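Gripper and Cell Upkeep FAQ, Clellbridge sim cell
June, posted by the Prondon bench team
6 comments | 30 shares

How often do I check the fingers?
Every 500 cycles. Open all the way, look at both finger faces, then run the zero routine. Skip it and the gap reading drifts.

Gripper reads open but the log says fault 154?
Almost always the Bunditz config is stale. Reload, wait about 30 seconds, home again. Don't edit the limits by hand, we have to put them back afterwards.

Which views do I need for a setup check?
Gripper view for finger spread, wide view for where the arms sit. Check fingers are apart in all of them before you home.

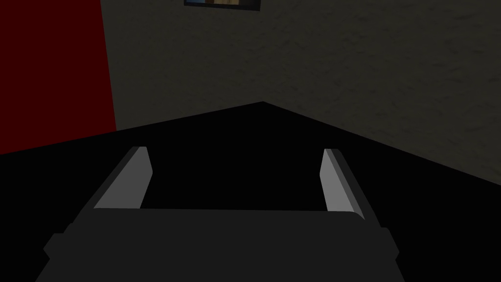
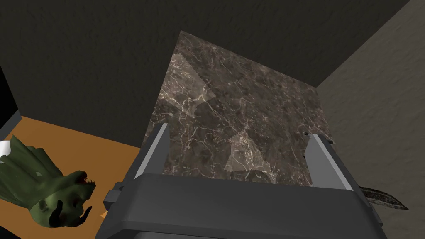 Both of the first two are from behind the gripper, third is the wide one.

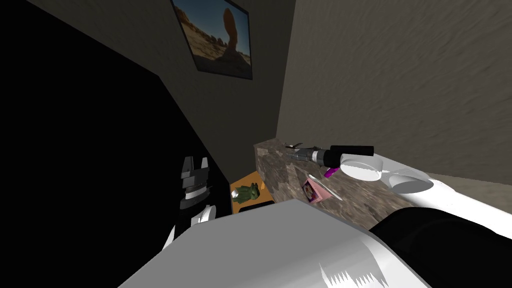
Jagged triangles on a white link?
Mesh problem, not the arm. Lower right of the big link in the wide view. Re-export the Kuhlmann mesh and clear the cache. Joint values stay teh same.

Do I reset both arms?
Yes. Left first, then right. If right wont home, move it clear of the counter and retry.

Counter texture looks wrong, does it matter?
Not for calibration. Log it and carry on.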